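Grivine 572 Shielded Area Light

Product information for municipal, campus and utility purchasers

28 shares | 63 comments

The Grivine 572 is a pole-mounted outdoor light for residential streets, footpaths, small parking lots and park entrances. It is intended for locations where a community wishes to keep existing poles in service while limiting the amount of light that reaches bedroom windows, yards and the night sky.
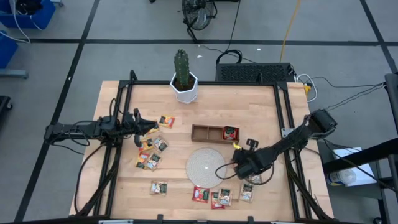 The fixture is supplied in one housing size and three light levels. All versions share the same mounting arm, door, gasket and surge protector, so that a public works department may hold a single set of spare parts for an entire district. The light level is set at the factory and may be lowered in the field by means of a switch inside the door. It cannot be raised above the level shown on the label.

Color and Glare

The standard fixture is supplied in a warm amber-white. A deeper amber version is offered for shorelines, wildlife areas and communities with a dark-sky ordinance. Grivine does not offer the 572 in cool or daylight white. Purchasers who require a cooler color should consult the Barnesura range, which is sold for loading yards and industrial sites and is not recommended for residential streets.

The light source is recessed within the housing and cannot be seen from the side at normal viewing angles. A house-side shield is included in the price of every fixture. The shield attaches with two screws and may be added or removed after the fixture is in place. A wraparound shield is available by separate order for corner lots and for poles that stand close to a dwelling.

Controls

Each fixture has a standard twist-lock socket on the top of the housing and is shipped with a dusk-to-dawn photocell. Towns that prefer part-night lighting may order the Plonerik timer in place of the photocell. The timer lowers the output at an hour chosen by the purchaser and restores it before dawn. It does not transmit or receive any signal, and no subscription is required. Changes to the schedule are made at the pole by a qualified electrician.

Fixtures connected to utility-owned poles are commonly billed at a flat rate. In such cases, a reduction in output may not appear on the monthly bill unless the utility has approved a part-night rate. Purchasers are advised to obtain this information in writing before selecting a control option.

Specifications

Maximum power: 63 watts
Reduced settings: 42 watts and 28 watts
Housing: cast aluminum, gray or dark bronze
Lens: flat tempered glass
Mounting: horizontal arm, with leveling adjustment
Light above horizontal: none, when mounted level
Warranty: seven years, parts only

The fixture must be mounted level. Tilting the housing upward will increase glare for drivers and neighboring homes and will void the warranty on the lens seal. Where an existing arm slopes, the installer should use the leveling adjustment or replace the arm.

Trial Installations

Grivine encourages purchasers to install a small number of fixtures on an occupied street before placing a full order. The trial program provides up to six fixtures for one season. Fixtures returned in working condition are not charged. The purchaser is responsible for the cost of installation and removal, and for any permission required from the owner of the poles.

The Requena district entered the program with six fixtures and later placed an order for 122, with the wraparound shield specified for poles beside homes. Residents were invited to report glare by postcard or telephone during the trial, and the shield settings were revised before the main order was released.

A printed notice for residents is available at no charge. It states the color, power level and proposed hours of operation, and leaves space for the name and telephone number of the responsible office.

Ordering

Orders are accepted from public bodies, utilities, homeowner associations and licensed contractors. Each order should state the light level, color, housing finish and control option. Orders received by noon on Friday are entered into the production schedule for the following week. Current prices remain in effect through April.

Questions concerning shields, pole spacing or the trial program may be directed to Merle Partington, Municipal Accounts. Please include a street plan showing pole locations and mounting heights. Layout drawings are prepared without charge for orders of twenty fixtures or more.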